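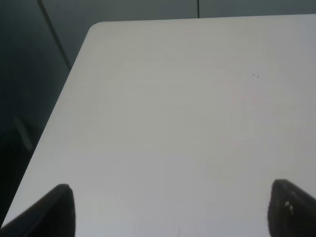 The Deputy Mayor of Grindilstead Resigns, Again

Monday, November 2, 2020

I had plans for this morning. They involved coffee and the gutters. Then the Grindilstead council put out a two-paragraph statement at 7:40 saying that Bastian Nolte had stepped down as deputy mayor "to allow the town to move forward," and the gutters will have to wait for a calmer news cycle.

If you're new to local politics in our corner of the world, this is the second time he has quit the same job. The first was in March, when he resigned over the parking meters on Albers Street, went home, and was talked back into it by the weekend. I wrote a whole farewell post. I had to add a correction to the top of it, and then a correction to the correction when I got the weekend wrong.

This time it's the budget. You may remember that the draft had a hole of $41,000 in it, which the finance office described as a "timing matter." I have tried that phrase on my own bank and can report that they don't use it there. Nolte wanted to fill the hole by closing the Zunonside branch library two days a week. The mayor wanted to fill it with a fee on yard waste bags. They spent most of October not speaking to each other, which is hard to do when your offices share a door.
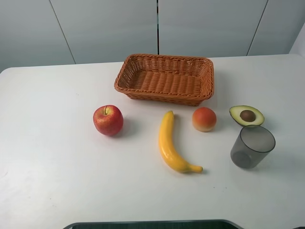 Mei-kuen Man thinks I'm being too easy on both of them. She wrote to me after last week's post to say that the library hours were never going to save real money, that anybody who had read page 12 of the draft would know it, and that the yard waste fee was cooked up so the council could vote it down and look heroic. "They wanted a fight they could both win," she wrote, and I've been annoyed all week that I didn't think of it first.

She has a point about page 12. I went back and read it, with a sandwich, and the savings from the library are listed as "to be determined." You'd think a man would determine them before giving up his parking space over it.

So what happens now? The charter says the council picks a new deputy from among its own members inside of 120 days. It doesn't say what happens if none of them want it, and I'm told the number who want it is currently one, and that he's the one who voted against having a deputy mayor at all. The petition to keep the library open full time had 952 signatures as of last night, in a town where around 700 people bothered to vote in the last council race. I'm not a political consultant, but I'd look at those two numbers for a while if I had a seat to defend.

Greltevberg, up the road, went through something like this a few years ago and ended up with an acting deputy who acted for so long they gave him a plaque. I'd put our odds of a plaque at better than even.

The next council meeting is on the calendar for next week and it's online, so you can shout at it from your own kitchen. Public comment is three minutes each. They do cut you off, and I speak from experience, having been cut off in the middle of the word "accountability."

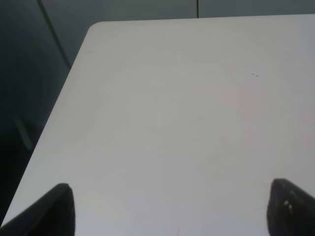 Tabletop, November.

I'll post the link when the clerk sends it out. If Nolte un-resigns before then, I'm reusing the March post and changing the street name.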